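Two arms, one table, and a rental plan

I've been circling the Clorent two-arm kit since December, mostly reading the spec page at night and then closing the tab. You can buy it outright, or you can do what I did and take the hosted plan, where you pay by the hour and the bench is already built and bolted down for you. I went for the hosted plan because I live in an apartment and my kitchen table is already spoken for.

So this is a review of the service more than the hardware, though you can't really pull the two apart. I booked 4 hours, and 3 of those ended up being useful. The first went to reading the Kosholm setup guide (Kosholm is the software that comes with it), and wow, that guide needs an editor. Page 45 sends you back to page 3, and page 3 has a dead link.

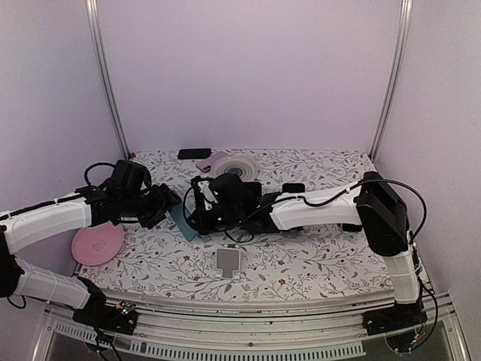 Both arms over the cloth, with the phone lying at the back.

What I liked right away is the size. I've tried desktop kits that feel like toys and bigger ones that made me want to stand in the next room. These sit right in the middle. Each arm is bolted to the front rail, so everything happens in the space between them, and you get a nice open view of the work. The white covers are held on with ties, and I kind of love that — if one cracks, you snip it off and put on another.

The wiring I'm less sold on. Black cables run along the arms and hang down under the bases, and for what this kit costs I'd want a proper sleeve or some clips. The Hindia kit I wrote up last year was slower and fussier, but its wiring was tidy.

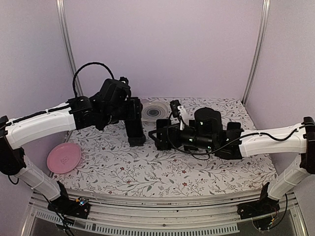

What you pay and what you get

The hourly rate is $155, and that covers both arms, the cameras, and your recordings. Storage is free for 45 days and then you pay for it. That's fair, but please put it on the front page and not in the small print! I only found it when I went looking for the cancel button.

Support was good. I sent in a question about gripper force in the middle of my session and had an answer before I'd finished my coffee. Nikolovski's support desk took three days over the same sort of thing, and then sent me a link to the home page.

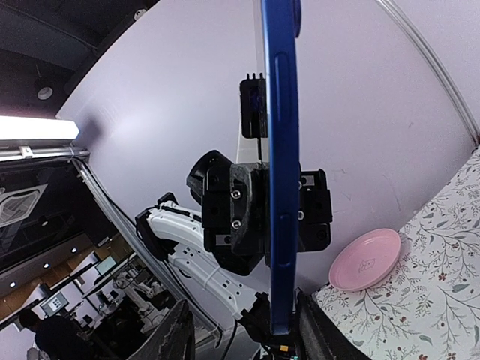 Grip is where I'd put my money if I were picking a kit today. Speed numbers look great on a spec page, but I've never once lost an afternoon to a slow arm, and I've lost plenty to fingers that couldn't keep hold of something smooth. Phones are a good test for that, all glossy rail and thin edges. The blue one was standing upright in the jaws, held near its middle, with one finger pressed against the back, and that's the kind of hold I want to set up without an hour of fiddling. The default force setting is a bit timid for my taste, so I'd bump it up a notch before you start. The slider is buried under Tools, then Advanced, then a second menu also called Advanced (why?).

Would I book again? Yes, for a short project. If you're going to be at it every week, the hourly plan adds up fast and you should do the math on buying. I've asked Clorent if they'd do a monthly rate and they said it's being looked at. I'll update this post if I hear back. Meanwhile I'm going through my recordings and trying to figure out how to export them without the Kosholm watermark.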